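Gusedthorpe Makers Forum > Robotics > Teaching by demonstration

Thread: Does steering a robot by hand count as teaching it anything?

gantry_goat
I went to the Mosden open afternoon expecting to be won over and came home grumpier than I left. They are teaching a humanoid to tidy a bedroom. Soft toys on the bed, basket by the pillows, toys go in the basket. A person drives the arms remotely, the whole lot gets recorded, and the recordings train the thing to do it alone.

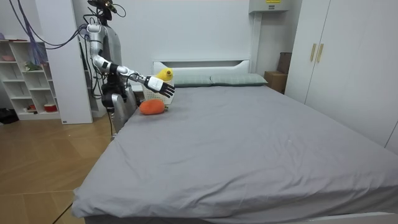

My trouble is with the word "teaching". If I hold a child's hand and write their name with it, the child hasn't learnt to write. The sheet they handed out says 3,328 demonstrations so far. That's a lot of hand-holding for a job my nephew does while watching telly.

Mishra
Your nephew had years of picking things up before anybody asked him to tidy. The robot starts with none of that. I don't think the comparison is fair.

gantry_goat
Fine, but then don't put "learns like a child" on the poster. They did. It was by the tea urn.

solder_sister
Did you ask how many of the 3,328 were any good? I did a bit of this at work and we binned loads. Driver sneezes, driver gets bored, driver takes a daft route round the pillow because the last one went wrong. All of that goes in unless somebody weeds it.

gantry_goat
I asked. 2,649 kept. Nobody could tell me who decides what gets thrown out, or on what grounds. That bothers me more than the number.

Harish Sengar
I was driving that afternoon, so I can answer some of this. We drop a run if the toy leaves the bed or if the driver stops halfway to think. Slow runs stay in. The carrot is a pig to pick up, by the way. You come down over the top end and you can't judge the height from the head view, so you hover and fidget. New drivers hover for ages.

solder_sister
And then the model learns to hover for ages.

Harish Sengar
Yes, a bit. We've seen that. 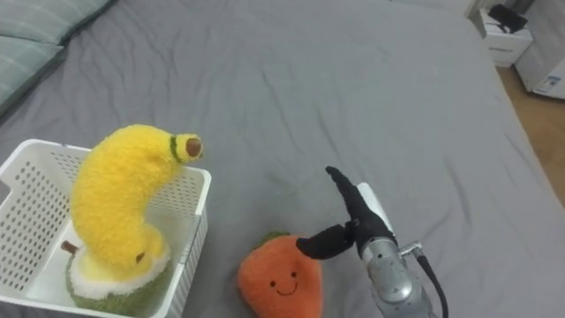 Posted by Sorcha Ní Bhriain, 20 February 2025

I'm with the sceptics on the poster and against them on the method. What else would you do? Write out by hand how to close fingers on a plush banana, from every angle, with the sheet rucked up differently each time? I tried scripting a much simpler grab in December, one block on one table, and gave up after 96 lines. Driving it and letting it copy is clumsy — it's still the only way I got anywhere.

Where I do agree with goat is the room. Same bed, same basket, same toys. I'd want to see it on a different bed with somebody else's clutter before I believed a word.

Mishra
They'd say that comes later.

gantry_goat
They did say that comes later.

Grutesness
Can I ask a stupid one? If a person has to sit there driving, why not just have the person tidy the bed?

Mishra
Because the driving is supposed to stop at some point.

Grutesness
When?

Harish Sengar
No date. On its own it managed 8 tidy-ups in a row last week, then pushed the basket into the pillow and kept pushing. I'm not going to dress that up.

gantry_goat
Credit for saying so. Which toys, and did anyone move the basket between goes?

Harish Sengar
Carrot only. Basket moved by a hand's width each time, always up at the pillow end.

solder_sister
A hand's width isn't much of a test. Move it to the foot of the bed and post what it does, good or bad.

Harish Sengar
I'll ask for the time. Can't promise it'll be this month.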